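Basket and tray check, Skolen guest rooms
Filled in by Bindu Bangera, 2026-02-24
Copy to Sreekumar Kaimal and Lizeth Rivadeneyra

Hello both! I did the woven ones this time, so that's the bread baskets from the breakfast room plus the bathroom ones that hold the rolled flannels. Same list as in April, with my comments under each item (sorry, I do go on). OK means OK, WATCH means look again next time, OUT means it's already in the box under the stairs.

1. Broken or poking strands
Result: OK, one WATCH
Run your hand round slowly, inside first and then outside. I use the back of my fingers, they notice a sharp end sooner than the tips do. The basket in room 7 has one strand lifting near a corner, not sharp yet. I've tucked it back under its neighbour and I'd like someone to feel it again before the next big weekend. Please don't snip them! A snipped end is worse than a loose one, ask Ravindran about his cardigan.

2. Rim
Result: OK
The rim takes all the wear because everybody picks a basket up by it, me included. Press along the braid with your thumb and see if it gives. If it rolls away from the wall, it goes OUT. I had two like that last year and both were the old Fundik ones with the thin edge. The dark ones have a good thick twisted rim all the way round and I couldn't get any of them to shift.

3. Stands flat, doesn't rock
Result: OK
Empty it, put it on a flat table and push down on each corner in turn. The sides on the dark ones lean outwards from the base, so if somebody piles one end high with jam pots it can feel tippy even when the basket is perfectly sound. I've put a note on the breakfast shelf about jam in the middle.

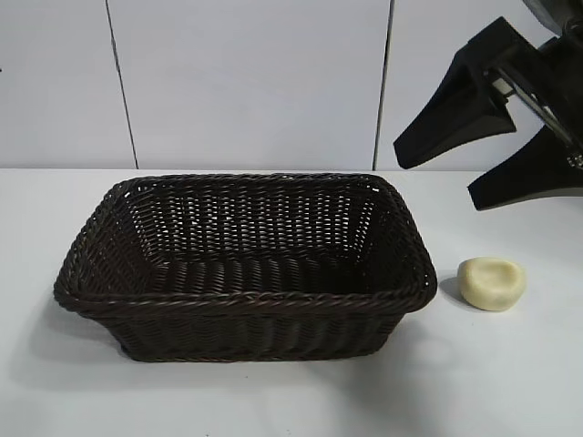 4. Inside floor and weave, crumbs and bits
Result: WATCH
My least favourite. Turn it over above the sink, tap the bottom, then hold it up towards the window and look through the weave. You should see little points of light between the strands. Wherever they've gone missing, there's something stuck in there, and in a bread basket that something is nearly always seeds. A soft dry brush does it, then a damp cloth, then leave it upside down on the rack. Lizeth, I know you like the hot tap, but the care label says lukewarm and I'd rather we stuck to it.

5. Soap and flannels kept apart
Result: WATCH
Soap goes on its own dish, please, never loose in the bottom of the basket. It goes soft, it gets into the strands and then the whole thing is slippery to carry. I found residue in two of the bathroom baskets and it took me 15 minutes each to get them clean. Could we order more of the Zwane dishes? The small ones are fine.

6. Food baskets and bathroom baskets not mixed up
Result: OK, but only just
They look the same once they're on the trolley! Krishnamoorthy suggested a loop of coloured thread on the bathroom ones and I'm all for it. Green, if there's any left in the sewing tin. Until that's done, bathroom baskets stay upstairs, full stop.

7. Where they stand
Result: one moved
Well away from the toaster and the plate warmer, and not on the windowsill over the radiator either. I moved one off the sill on the landing and it's now on the chest of drawers. No marks on it that I could find.

8. Liners
Result: OUT (four)
Four had frayed hems, so they've gone to be dusters. The Soveck ones wash up nicely and I'd happily have more of those.

Still to do:
Feel the room 7 strand again (Sreekumar)
Green thread (me, when I find it)
Soap dishes (Lizeth to order)

I haven't looked at the log basket by the front door, it was full and heavy and I had my good shoes on. Ravindran says he'll empty it and check the handles.

Bindu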